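Filed under: Course Notes > Automation > Unit 9

Planning and budgeting for a two-arm cell (produce handling)

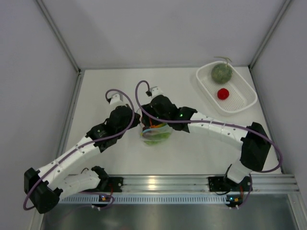

Covlow, March

Read before the lab. Bring your draft budget, room 2106.

Start with the task, then the arm. Ours is bagged greens, a melon, small round stuff. Soft bag is the hard one - price the grippers for that and the melon looks after itself, mostly.

Lines people leave out:
- rail and enclosure. Both arms share one aluminium rail, so it's one purchase, one lead time
- cabling. Note the purple cable going right round each elbow. Slack costs money, so do spares. Budget 3 per arm
- boards and mounts down near the bases, small money but they hold up everthing
- trays, bags, actual vegetables (consumables line, NOT misc)
- someone's time to set it up

Reach. Draw both arms folded as well as stretched out. The left elbow hangs past the edge of the table - so the footprint you pay floor space for is bigger than the tabletop. Marcus Brannigan lost marks on this last term and he's happy for me to say so.

Quotes: get one from Gallagher, one from Gornier, same spec sheet to both. Ask about delivery in writing. Gornier told us 9 weeks, took 16.

Second arm, yes or no? Depends if one has to hold while the other works. If it doesn't, cost it as year two. Anika Lyons has the spreadsheet, ask her for teh version with the freight column.

Drafts to Isauro Lozano by 3 pm. Late ones go to me - D. Crenshaw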